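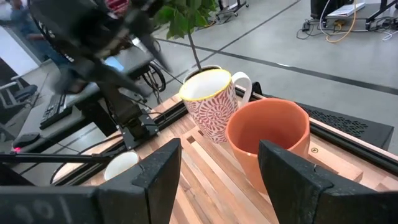 Liste: Haleck – Studierendenprojekt Greifen
Betreff: Re: Greifversuche mit Tassen, Reihenfolge und Finger
Von: Ifor Bellis
An: Projektliste

Hallo Glenys, hallo alle,

Antworten unten im Text.

Glenys Bevan schrieb:
> ich habe die Auswertung aus dem Juli noch einmal durchgesehen. Drei
> Punkte sind für mich offen:
>
> 1. Wird der Henkel als Greifpunkt zugelassen oder nur der Rand?
> 2. Bleibt die Schale im Objektsatz? Branwen wollte sie streichen.
> 3. Welche Bildrate nehmen wir für die Kameras am Handgelenk? In der
> Konfiguration steht etwas anderes als im Wiki.
>
> Außerdem bräuchte ich bis zum Zwischenbericht eine feste Liste der
> Objekte. Im Moment heißt dasselbe Gefäß in den Protokollen mal
> "Becher", mal "Tasse orange", mal "T3".

Zu 1: Nur der Rand. Ein Finger innen, einer außen, Annäherung von oben. Der Henkelgriff verlangt eine Drehung um die Hochachse, die der Planer in Grellov zwar berechnet, aber nicht gegen den zweiten Arm absichert. Solange das so ist, bleibt der Henkel gesperrt. Delyth hat dafür einen Zweig angelegt, der noch nicht geprüft ist.

Zu 2: Die Schale bleibt. Sie ist flacher als die Becher, und damit ist sie das einzige Objekt, bei dem sich ein Fehler in der Höhenschätzung sofort bemerkbar macht. Wenn wir sie streichen, testen wir nur noch Gefäße von ähnlicher Bauform. Branwen, falls du weiterhin dagegen bist, bitte mit Begründung hier auf der Liste.
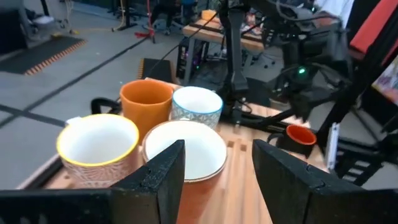 Handgelenkkamera: Schale zwischen den Greiferfingern, dahinter und links davon weitere Gefäße.

Die dichte Anordnung ist bei der Schale der schwierigere Fall. Der linke Finger braucht Platz neben dem Rand, und den gibt es nur, wenn der Anfahrwinkel vor dem Absenken noch einmal korrigiert wird. Im jetzigen Ablauf geschieht das einmal pro Versuch, in der Vorposition. Mein Vorschlag: zweite Korrektur 5 cm über der Schale, danach senkrecht absenken. Das kostet zwei Sekunden pro Griff. Eluned meint, das sei im Zeitbudget enthalten.

Zu 3: Maßgeblich ist die Konfiguration, das Wiki ist veraltet. Ich korrigiere die Seite. Bei der Gelegenheit: Die Belichtung bitte fest einstellen. Mit Automatik springt die Helligkeit, sobald ein Finger nahe vor der Linse steht, und die Segmentierung der hellen Innenflächen wird unbrauchbar.

Zur Objektliste: Ich schlage vor, nach Außenfarbe und Form zu benennen, also "Becher_orange", "Schale_weiss_terrakotta" und so weiter. Die alten Kürzel bleiben als zweite Spalte stehen, sonst passen die 3.000 vorhandenen Aufzeichnungen nicht mehr zu den Protokollen. Das Umbenennungsskript liegt im Repository unter penry/tools. Bitte zuerst mit der Option --dry-run laufen lassen.

Noch offen von meiner Seite:

– Gatemitz verlangt im Zwischenbericht 100 Versuche pro Objekt mit unverändertem Parametersatz. Wer am Regler etwas ändert, trägt das ins Protokoll ein, auch wenn es nur die Greifkraft ist.
– Die Kabelführung am Arm ist zu lang. Beim Schwenk nach außen kommt die Schlaufe der Tischkante zu nahe. Delyth, kannst du das vor der nächsten Serie kürzen?
– Die Fingerkalibrierung bitte vor jeder Serie wiederholen und die Datei mit ablegen.

Einwände gegen die zweite Korrektur bitte, bevor ich den Ablauf in den Hauptzweig übernehme.

Gruß
Ifor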